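Work and Automation – Handout 5
24 May 2019
Posted in: Course Materials / People and Machines at Work

Last time we left Grultari's packing line with its new arms bolted down and its staff told that nothing would change. We will use the company as our running case until July, so please keep the handout.

The first point is about what a job is. Management's task sheet for the hamper bench says "pick item, place item". Packers asked to describe the same work gave us 25 separate steps, several of them rude. They check for dented corners, turn the label to face the customer, and decide which heavy thing goes in first. A machine gets the two verbs from the sheet. The other steps still have to be done by a person – usually the one whose post was meant to be saved.

Bench work, shortbread and board:
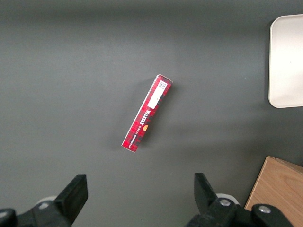
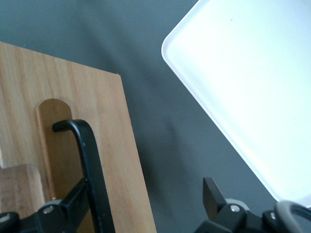 The second point is pace. Before the change, a packer at Grultari finished 80 hampers a shift and talked through most of them. The target for a packer with an arm is 155. The talking has gone, and with it most of the training, as new starters used to learn by listening to people complain.

Third, titles. Packers are now "cell supervisors". The pay is the same but the lanyard is better. Compare this with the Trerano depot in Handout 3, where the title stayed put and the pay went up, a method few firms have cared to copy.

For the seminar, read the Lemieux chapter on deskilling and list the steps in a job you have done yourself. Mark any you would hand over gladly, and say who would clear up afterwards.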